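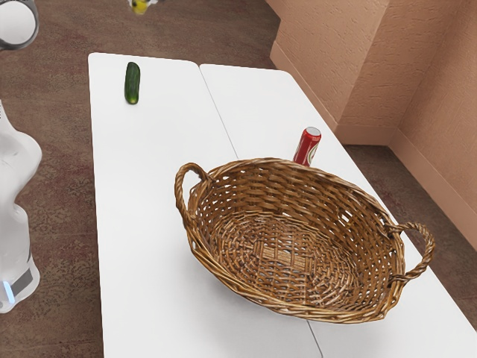

Kitchen and Workshop Notes: What I Brought Home from the Zavudness Open Day

Zavudness held its open day in March. Most of the afternoon went to household handling: groceries, containers, tabletops. The robot work was shown in simulation on a large screen, with Abena Sarpong at the keyboard and Kojo Aidoo taking questions. I went for the automation and left with a page of tips that apply to any kitchen counter or bench. They are listed in the order I wrote them down.

1. Set the container before the goods.
Sarpong placed the basket first in every layout and worked out the reach from there. The same order works when unpacking groceries. Put the basket or bin where it will stay, then set items within one forearm's length of it. Moving a half-full basket costs more time than a second reach.

2. Mind the seam.
Two tables pushed together make a good long surface, but the joint is the weak point. A wide basket can sit across it if both tops are the same height. A can or jar should stand fully on one side. At home, check the joint with a straightedge. Shim the low table at the feet with folded card, and clamp the two frames underneath if the work involves pushing or kneading.

3. Keep tall items out from behind the rim.
A can set close behind a deep basket is half hidden from the working side. Aidoo said this makes the grasp harder to plan, and a person has the same trouble with a blind reach over a rim. Move the can to the side of the basket, or bring it forward.

4. Grip cucumbers across the middle.
Approach from above, fingers across the short axis, near the midpoint. Held by one end, a long vegetable swings and knocks whatever is next to it. Lay it parallel to the long side of the basket before letting go.

5. Load order.
Cans and jars go in first, upright, against the wall of the basket. Long vegetables go beside them. Bread and soft fruit go on top. In an oval basket, keep the heaviest items on the line between the two handles or it will tip when lifted.

6. Wicker care.
This came from Yu-na Ahn at the Kpodo table, where there were real baskets to handle. Brush along the weave with a dry paintbrush. Wipe with a damp cloth, never soak, and dry away from direct heat. Lift a loaded basket by both handles.

7. Leave clearance at the wall.
Ahn leaves 5 inches between a work table and the baseboard. That is enough to pass a vacuum nozzle and keeps a projecting handle from scraping the paint.

The talk ran 39 minutes. Handouts were gone by 3 p.m., but Sarpong is sending copies to those who signed the sheet.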